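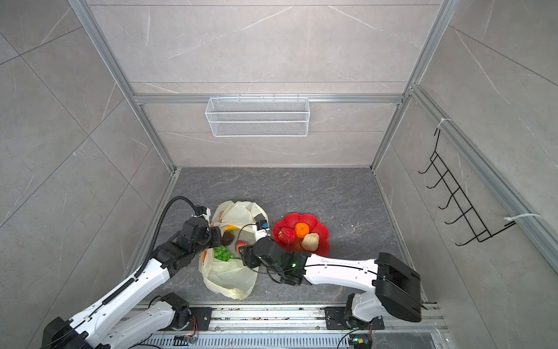
Putting the Fruit Away
Speaker notes, small kitchens evening, Bramside library
July 18, 2025

Running time is 21 minutes without questions. Water is on the left of the lectern. Start even if people are still finding seats.

Opening

Say good evening and thank Socorro Sotelo for setting up the room. Say what the talk covers: what happens to a bag of groceries between the door and the place where the food is kept. Tonight is mostly fruit. Cans and dry goods are in the second talk, in February.

Ask how many people have a bag of something sitting on a counter at home right now. Wait for hands. Mine is onions.

The bag

Fruit comes home in a thin plastic bag and often stays in it. People mean to unpack it later. Grapes at the bottom get pressed by whatever went in after them, and you don't see it until you pick the bunch up and some of them stay behind.

Open the bag wide before you take anything out. Lay it down and pull the sides back so you can see everything that's in there. Reaching in from the top is how a peach gets a thumb through it.

Order for unpacking:
Grapes first, lifted by the stem.
Then anything soft.
Hard round fruit last. Watch it, it rolls.

Fold the bag when it's empty and put it where the other bags go. If you don't have a place where the other bags go, pick one tonight. A hook will do.

The dish

One dish, always in the same spot. It should be wide and fairly low so nothing gets buried. I like a bright color. A red dish with a wavy rim gets noticed from across the kitchen and a gray one on a gray counter doesn't.

Put the dish down next to the bag before you unpack. Short reach, less dropping. Once it's filled, move it back to its corner. A corner is good because you don't catch it with your elbow.

Grapes can go on top if you're eating them that day. Otherwise they go in the fridge, unwashed. Bananas away from the rest if you can manage it. (Somebody will ask about avocados. Leave them out until they give a little, then fridge.)

The wall

Slow down for this part, last time I rushed it.

Most small kitchens have more free wall than free counter. A single rail across the back wall at mid height gives you somewhere to hang things without drilling again every time you change your mind. Stone-look tile is hard on drill bits, so drill once and do it properly.

Three points on baskets. Wire mesh, so air gets through and crumbs fall out. Long and shallow, so you can see what's in it from where you stand. Hooks that go over the rail, so it lifts off for washing. White mesh on a pale wall also takes up less of the room to look at.

Leave the basket empty for the first week. See what you keep wanting to put in it. At my place it was lemons and garlic. At my sister's it was mail, and we moved the basket.

Hooks go on the side, near the edge of the work area. Black wire is fine. Cable ties are fine too if you're renting, and you can trim the tails or not. Hang light things only: a cloth, the folded bags, a small strainer. Tug each one before you trust it. 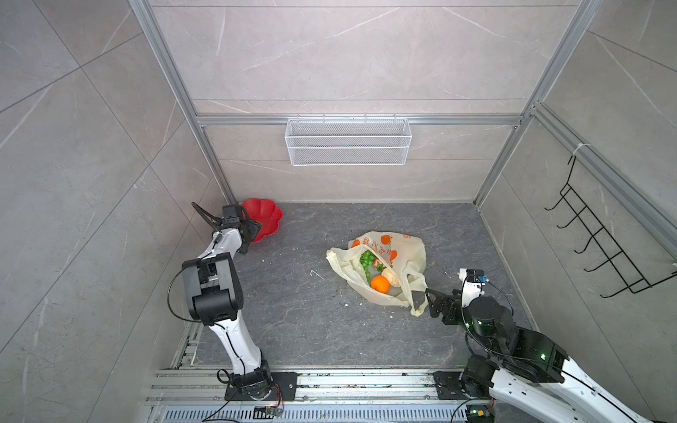

Reet Sakalauskas wrote to me after the spring version of this talk that she disagreed about the rail. She had put one up, filled it within a month, and ended up with as much clutter as before, only higher. Her advice was to hang one basket and stop there, and to keep the dish on the counter as the only place fruit is allowed to be.

Read that out more or less as written. Then say I agree with the one basket. I still like hooks. A person who cooks every day is going to want a cloth within reach.

Cost

Keep it short. The whole kitchen wall in the Petersen building, tile included, came to 3255 dollars, and tile was 1870 of that. The rail, the basket and the hooks were a small part of the rest. If your wall is already tiled you can skip most of this.

Exercise

Hand out the paper bags from Stotura market, one to each table. Ask each table to unpack the bag into the dish without setting anything down in between. Give them 5 minutes. Walk around. Don't correct people while they're doing it.

Afterward ask one table what they took out first and why. Indrek Paulauskas has offered to go first if it's quiet.

Questions

Likely ones: fruit flies (empty the dish, wash it, start over), mesh that rusts (dry it before it goes back up), whether a bowl is better than a plate (bowl if you have kids).

Leftover fruit goes home with whoever wants it. Dishes go back in the gray crate by the door. Lights are on the panel behind the coats.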